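Remote demos vs. hand guiding - is anyone really getting 3000 out of this?

Forum > Manipulation > Teaching and demos

tinsnips_88
Our shop is being pitched a package from Raltel. They bring the headsets and the training course, we supply the people, and at the end we're supposed to have 3000 demos of bottle and box handling and a policy that "generalizes." I've been burned before. Two years ago we spent a whole winter collecting by remote control and ended up with an arm that could pick up one cup if you put the cup on one piece of tape. Has anyone here done the multi-finger hand version of this and gotten something they would put in front of a customer?

gravelroad
Define "put in front of a customer."

tinsnips_88
Runs for a shift without a person standing next to it.

gravelroad
Then no.

mod_okra
Moved from General. Keep it civil, last thread on Raltel got locked.

halfduplex
I do this for a living at the Ituvport site so take it as biased. Remote control with a hand is slow to learn. New people are bad at it for the first couple of weeks and you throw most of their work away. After that it's fine. The number on the contract is never the number you train on. Ask them whether 3000 means recorded or accepted. If they say "collected," keep asking.

The other thing that matters more than the headset is what's on the table. We switch objects and we don't wait for people to get good at one. Wrist view from our floor:

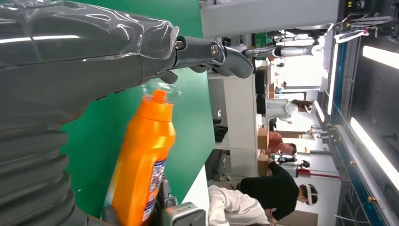
Orange bottle on the green backdrop, seen from the wrist. Ituvport, December.

tinsnips_88
Thanks for posting it. But this is my whole complaint. Green backdrop, one bottle with a cap and a little spout, tube lights on the ceiling. Where in my plant is there a green wall? You train on that and then you act surprised when it falls over in front of a gray conveyor.

halfduplex
The backdrop gets swapped out in software before training. Having a clean color behind the hand is the point. I'll give you that it doesn't fix the lighting.

quietbearing
Swapping the background has been sold to me as the answer three times. It helps with the background. It does nothing for a bottle that's slick, or half full, or has the label peeling up. Contact is where these things fail and a camera on the wrist tells you very little about contact.

Also, why is the forearm wrapped in plastic? Looks like clear wrap over the top housing.

halfduplex
No idea, I'm not on the hardware side.

sleevenut
We bag ours when there's liquid around. Cheap and ugly. Watch that it doesn't creep into the wrist joint. Not saying that's what they're doing.

gravelroad
Can I be the old crank for a minute. For anything where the part shows up in the same place, hand guiding wins. Grab the arm, move it to the bottle, save the point, move on. I taught a Sleiman cell that way in 10 minutes and it's still running. I don't need a room full of people in headsets to do that.

quietbearing
Sure, with a two-jaw gripper. Try hand guiding every finger joint on a hand while also holding up the arm. You need four hands yourself. I've tried it and the recordings were junk, half of what the arm felt was me leaning on it.

gravelroad
So use a two-jaw gripper. Who decided a bottle needs knuckles?

halfduplex
For picking it up it doesn't. For unscrewing the cap and setting it down with the same hand, it starts to make sense. I wouldn't buy a hand just to move bottles either.

tinsnips_88
OK so what would you ask for in writing? Raltel's draft says "success as agreed by both parties" and I'm not signing that.

quietbearing
Your objects, your table, your lights. Test bottles they haven't seen, picked by you that morning. Count a drop as a fail even if the arm recovers. They'll push back on that last one.

halfduplex
And 2 separate test sessions, with the arm powered down and the camera mount taken off and put back in between. A camera that moved a few millimeters has ruined more demos for us than bad operators have.

sleevenut
Clindska has a free replay viewer that flags recordings where the hand sits still too long. Crashes a lot but it found a pile of dead time in ours. Get Raltel to hand over raw recordings and run them through it before you pay the second invoice.

gravelroad
Or buy the gripper.

tinsnips_88
I'm asking for raw recordings and the remount test. If they won't agree to it I'll go price a gripper. Will post what they say.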